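Edum Crime Readers' Circle
Minutes of the March meeting
15/03/2023, upstairs at the Samarakoon Tea Rooms

In the chair: Nuwan Karunaratne. Minutes by the secretary, who would again like it recorded that she was elected while out of the room.

1. Start of meeting
The meeting opened at ten past seven. The chair asked that phones be silenced. His rang during item 2.

2. Minutes of the last meeting
Approved with one correction. The February minutes said the group had "enjoyed" The Ferryman's Alibi. Three members asked for this to be changed to "finished." On discussion it was further changed to "read," as two of the three had skipped the middle.

3. Matters arising
The missing copy of The Salt Cellar Murders has come back, with a page of notes tucked inside naming the killer. The notes are wrong. The chair proposed leaving them in for the next borrower, and this was agreed with more enthusiasm than anything else all evening.

The request to the tea rooms for larger plates was made and declined.

4. Book of the month: The Lamp at Rastus
For those who were absent, or who were present and had not read it: a retired harbor pilot is found dead in a locked lighthouse on the island of Rastus, and his niece, who teaches school and has no business investigating anything, investigates. There is a will. There is a second will. There is a dog that knows more than the inspector.

Opinion was divided. Those in favor praised the island, the weather and the long chapter in which the niece rows out to the wreck at night. One member said she had felt seasick and meant it as a compliment. Those against felt that the inspector arrived very late for a man with a boat, and that anybody who leaves a room saying "I will tell you everything in the morning" has only himself to blame.

The locked room was discussed at length. The chair explained the trick with the shutter, using a napkin holder and a teaspoon. Asked to explain it again, he did so differently. A member who used to fit windows for a living said that neither version would work, and that the hinge would have to be on the other side. It was pointed out that the author never says which side the hinge is on. The member said that was exactly his complaint.

There was also the matter of the epilogue. Half the room thought the niece had let the guilty party go, and the other half thought she had mailed the letter. The secretary had not noticed a letter.

Put to a vote on whether to read the sequel, the result was a tie. The chair used his casting vote to put off the decision.
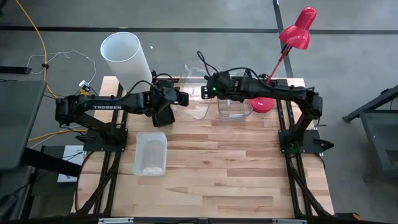
Two black arms over a butcher-block table, one from each side.

5. Book for April
Two titles were put forward.

The first was The Arnix Inheritance, a family poisoning set in a vineyard, proposed on the grounds that it is short. The second was The Winter Constable, proposed on the grounds that it is good. The proposer of the second admitted under questioning that it is the opening volume of a trilogy published as a single book and that her copy no longer fits in her handbag.

The Arnix Inheritance was chosen. The library can lend us 2 copies. Everyone else will need to buy, borrow or listen. The usual argument about whether listening counts as reading was moved to any other business, where it was forgotten.

Members are reminded that the person on the cover is the murderer. This was let slip during the discussion by the proposer, who has apologized. The secretary has decided to put it in the minutes so that we all start even.

6. Money
The tin holds $200. This includes the five-dollar bill that no shop will take, being mostly tape. Annual dues are unchanged. Those who have not paid know who they are, and so does the tin.

A suggestion that we spend some of it on a proper sign for the door was opposed by those who feel that people who cannot find us would not be much help with a locked-room puzzle.

7. The July outing
The plan remains a day trip to the Arnix Mystery Weekend, Saturday only. The chair has asked about a minibus and been quoted a price for a coach. He will ask again in a different voice.

The program includes a panel on cozy mysteries, a panel on why cozy mysteries are not taken seriously, and an interactive murder over lunch. Members who took part in last year's interactive murder are asked to let someone else be the vicar this time. Please also remember that the actors are not allowed to confess before dessert, however hard they are pressed.

8. Short story contest
The deadline has passed and there are 2 entries, one of them from the chair. The other ran to 1,901 words against a limit of 1,500. Its author argued that the last four hundred were the solution and could be treated as an appendix. After some discussion the limit was described as advisory. The chair — who had cut his own butler to meet it — asked for his disappointment to be noted.

Both stories will be read aloud in April, shorter one first.

9. Any other business
A member asked whether we might read something without a body in it, just once. The chair said he would take it away and think about it.

The lemon cake was judged dry. The ginger cake was gone before the secretary could form a view.

The meeting closed at 9:05. Next meeting same place, same time, with The Arnix Inheritance read at least as far as the funeral.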